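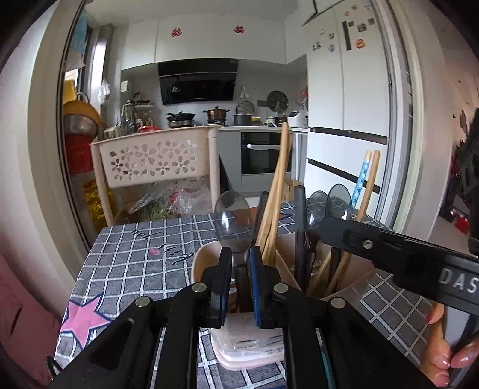

# Chapter 4. Dilution and Temperature in Mixed Drinks

Water is an ingredient in nearly every mixed drink, although few recipes list it. It enters the glass as ice melts during shaking or stirring, and the amount that enters decides how strong, how sweet and how sour the finished drink tastes. A bartender who measures spirit and citrus to the milliliter but pays no attention to ice has left a large share of the recipe unmeasured.

This chapter deals with the physical side of mixing. Chapter 3 covered the balance of sugar and acid on the assumption that every drink was diluted to the same degree. That assumption is now dropped.

## 4.1 Why chilling and dilution are linked

Ice at its melting point absorbs a large quantity of heat as it turns to water. Most of the cooling in a shaker comes from this change of state, and only a small part from the ice warming up beforehand. It follows that a drink cannot be chilled quickly with ordinary bar ice without also being diluted. The two effects advance together, and both slow down as the liquid nears its final temperature.

A mixed drink can fall below the freezing point of pure water. Alcohol lowers the temperature at which ice and liquid can exist side by side, and the ice goes on melting for as long as the liquid around it can supply heat. Students often find this hard to accept until they have put a thermometer in the tin.

## 4.2 Shaking and stirring

Shaking breaks ice, moves liquid rapidly over its surface and introduces air. A drink shaken hard for 15 seconds has generally come close to its final temperature, and further shaking changes it little. Stirring exposes less surface and moves the liquid more slowly. A stirred drink may need 45 seconds or longer to reach a useful serving temperature, and few bars allow it that much time.

The choice of method is also a choice of texture. Air bubbles and fine chips of ice make a shaken drink cloudy, which suits citrus, egg white and cream. Drinks made only of spirits and fortified wine are usually stirred to keep them clear.

## 4.3 A worked case: the Votik

The Votik was the house drink at Kandasamy, a hotel bar in Hurkivside, and is used throughout this chapter. The version given by Pisharody and Kotian contains spirit, dry vermouth and a sweet herbal liqueur, with a total volume of 90 ml before mixing. Stirred over large cubes for 30 seconds, it came to 117 ml. The dilution, stated as a share of the starting volume, is therefore:

 (117 − 90) / 90 = 0.30

The same recipe shaken with small, wet ice gave a larger volume and a noticeably thinner drink. Surface water — the film already present on ice left standing in a well — accounted for much of the difference. Shaking off this water before use is the simplest control available, and it is the subject of Exercise 4.2.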